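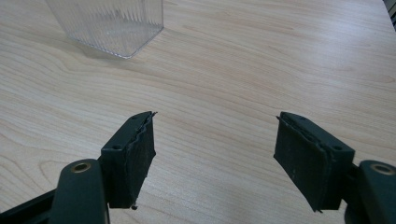 Slide 1. Tabletop grain, clear ribbed container at upper left.

Moisture movement in solid timber: notes for the Skaltden session, Sat 30 March
Speaker: Soon-im Min

Keep the title slide up while people sit down. Start with the definition. Equilibrium moisture content is the level at which wood neither gains nor loses water at a given temperature and relative humidity. Say it twice. Most of the questions last September came from people who had missed it.

Slide 2. Three directions
Longitudinal movement can be ignored for furniture. Radial movement cannot. Tangential movement is commonly near double the radial figure, depending on species. Point back to the title slide for the curved figure that plain sawing tends to give — the wide face of such a board lies close to tangential, so width is where most of the change shows up.

Slide 3. The Irncombe log
Data set: 161 boards, measured across the width at fixed pencil marks, same caliper throughout. Yee-man Man did the measuring and will take questions on method. The store had no humidity control. Readings began in 2000 and stopped when the building was sold. Board 3014 is the outlier on the right of the plot. It had been stacked against an outside wall. Leave it in, and say why.

Slide 4. Reading the plot
Horizontal axis is relative humidity, vertical axis is change in width as a percentage. The loop is hysteresis: a board drying down holds more water at a given humidity than the same board taking water up. Pause here. Do not go into sorption theory unless asked. Backup slide 9 has the curves.

Slide 5. Fixings
Slotted holes, buttons, or expansion washers. Breadboard ends pinned at the center only, outer holes elongated. Glue across the full width of an end is the usual cause of splits in the Geum tops. Show the close-up of the split, then the repaired joint.

Slide 6. Finishes
A film finish slows exchange with the air and does not stop it. Coat both faces — an unfinished underside lets one face respond faster and the top cups. The Briltura panels were coated on one side. Give the cupping result and move on.

Slide 7. Meter errors
Pin meters need a species correction and a temperature correction. Readings below 6 percent are unreliable on most models.

If time is short, drop slide 7. Questions to slide 8, which has the contact address and the reading list.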